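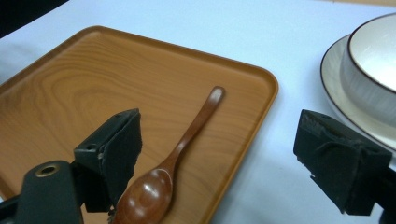 Trays, spoons and bowls: your questions

Ekwood is a small tableware shop run by Jolanta Sowa and Anel Khumalo. These are the questions we get most often by email and at the counter. If yours isn't covered, write to us and one of us will reply.

Can the wooden trays go in the dishwasher?
No. Wipe them with a damp cloth and a drop of washing-up liquid, then dry them straight away with a tea towel. Don't leave them to soak.

What about the spoons?
Wash by hand in warm water. The finish on our spoons goes dull if it's scrubbed, so please don't use wire wool or the green side of a sponge.

Why doesn't my spoon match my tray?
They are sold separately and come in different shades. The honey tray is the lighter one and the reddish-brown spoon is a good deal darker. If you'd like them closer in colour, ask Anel before ordering and she'll tell you what is in stock.

Can I put a hot pan on the tray?
No, use a trivet. A bowl of soup on a saucer is fine.

Are the white bowls with the brown rim sold with the plate?
Yes, in the Skoma range the bowl and plate come as a pair. We can sell a single plate as a replacement if you break one, but not a single bowl at present.

Do you sell sets?
Skoma pairs come singly or in a box of 6. Trays are sold one at a time.

The rim of my bowl has a chip. Is it still usable?
We'd stop eating from it. If it arrived like that, send us a photo within the month and we'll replace it.

How do I get a tea stain off a tray?
Try a paste of bicarbonate of soda and water on a soft cloth. Rub gently along the grain, wipe clean and dry. Old stains may not come out completely – a second go the next day sometimes helps.

Can I cut bread on it?
Please don't. Knives mark the surface and we can't refinish it.

How should I store everything?
Trays upright, or flat with nothing heavy on top. Keep them away from radiators and sunny windowsills. Bowls can be stacked, with a sheet of kitchen paper between them if the cupboard gets knocked about.

How much is postage?
Free on orders over £96. Below that it depends on weight and is shown at the checkout.

Can I return something?
Yes, if it's unused and in its box. Put the order number on the outside of the parcel. Refunds go back to the card you paid with.

Do you supply cafés?
We do. Jolanta looks after trade orders and can quote for anything up to 200 pieces from stock. Larger orders take longer, so get in touch early if you have an opening date.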